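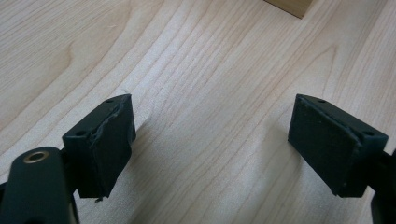 Page last changed: December 7, 2024

Workroom diary, Budbridge Furniture Study Room
Entry kept by Kulsoom Magsi

The morning was given over to the light wooden table, which had been put down for review in October and then passed over twice in favour of the chairs. The review is confined to the top. The legs and rails were dealt with by Adeel Kiani in his own entry and are not repeated.

The colour of the top is uneven, as the earlier record notes, though the earlier record calls it plain beige and leaves the matter there. A fuller wording has been entered: pale beige, with pinkish-tan and greyish areas. The grain runs on the diagonal. Its lines are thin and brown, in places straight and close together and in others wider apart, with a slight wave. The finish has a fine speckled texture which shows best where the light falls on it. Under the window the same area takes on a bluish cast, and colour should not be judged from that side.

Two grain figures have been recorded by name so that later readers may find their way about the surface. The first is the hook, a rounded mark slightly darker than the wood beside it, which bends downward. The second is the peak, a narrow pointed figure like a V turned over. Mr Kiani prefers "the tent" for the latter. The register has space for one term only, and "peak" has been entered.

One defect was recorded, a tiny pale scratch close to the hook, short and nearly level when the top is viewed from the clerk's side. It does not appear in the October record. I make no finding as to when it was made. The scratch has been given the number 166 in the marks register and will be looked at again when the next review falls due. No filling or colouring is to be attempted in the meantime.

The wooden block was kept on the table during the review for comparison of colour. It is a deeper yellowish brown than the top and has been entered as such. The register formerly described the two as matching – an error, in my view, arising from their having been compared under the old lamp. The entry has been corrected and initialled.

Mr Kiani raised the question of wax. The tin of Belitz in the cupboard is nearly finished and he asked whether Flevico might be ordered in its place. I have asked that no product be applied to this top until a trial has been made on a spare board and left for 72 hours. He will prepare the board on Monday. The request for felt pads, sent to the Opoku stores in October, remains unanswered and has been sent again.

Standing instructions for the table are amended as follows. Items are to be lifted and set down, and are not to be slid. Hot cups are to remain on the side counter. Dusting is to be done with a dry cloth, following the grain. Any new mark is to be entered in the register within 24 hours, with the initials of the person who found it, whether or not that person knows how it came about.

The chairs were not reached today. Chair 2 still wants a label, and the drawer in which the labels are kept was locked. Mr Kiani has the key and will bring it on Monday with the board.

K. Magsi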